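Week 4 - Storage, clutter and the history of the tidy home

Okay, picking up where we ran out of time. I'd got as far as the built-in cupboard and I could see half of you thinking about lunch, so these notes go a bit slower than I did.

Remember the basic claim from the Udska reading: for most of history, ordinary households didn't have a storage problem. They had a chest. The inventory I put up on the screen, dated 1363, lists one chest, two benches and a pile of bedding, and that's a family doing fairly well for themselves! A chest is a terrible thing to find anything in, mind you. Whatever you want is at the bottom (my grandmother kept her good linen in one and we all dreaded being sent for a tablecloth).

The cupboard starts out as exactly what it sounds like, a board for cups. It was for showing off. Doors come along, then shelves behind the doors, and bit by bit the thing turns from a display into a hiding place. I'd like you to hang on to that shift, as it comes back in the essay question. When did it become a bit rude to have your belongings on view?

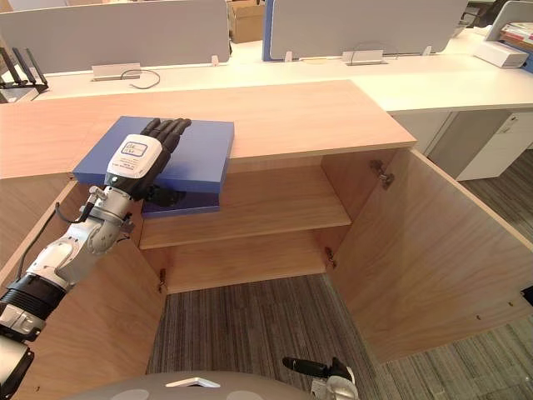 Fig. 3. Light wooden cabinet, with two blue boards held above the open compartment.

Now, the 1924 Pestow catalogue. I love this catalogue and I won't pretend to be neutral about it. It runs to 145 pages and nearly all of them are selling you a place to put something: hat cabinets, music cabinets, a narrow little number for walking sticks. Have a look at who the copy is talking to. It's always "the housewife", and her cupboards are always about to be inspected by a visitor. Page 100 is the one to bring to the tutorial - the colour of the doors gets more words than what goes inside.

Compare that with Kun, where the municipal flats came with fitted storage and tenants weren't allowed to alter it. Same decade, very different idea of whose job tidiness was. Some tenants took the doors off anyway and used them as tabletops, which I think is marvellous, and the housing office plainly didn't.

For the tutorial in March, please read the Zultar chapter (skip the appendix, it's all timber prices) and jot down one piece of storage furniture from a home you know well. Who chose it, who fills it, and who gets in trouble when it's a mess? A paragraph is plenty. Bring a photo or a sketch if you've got one, and don't tidy up first.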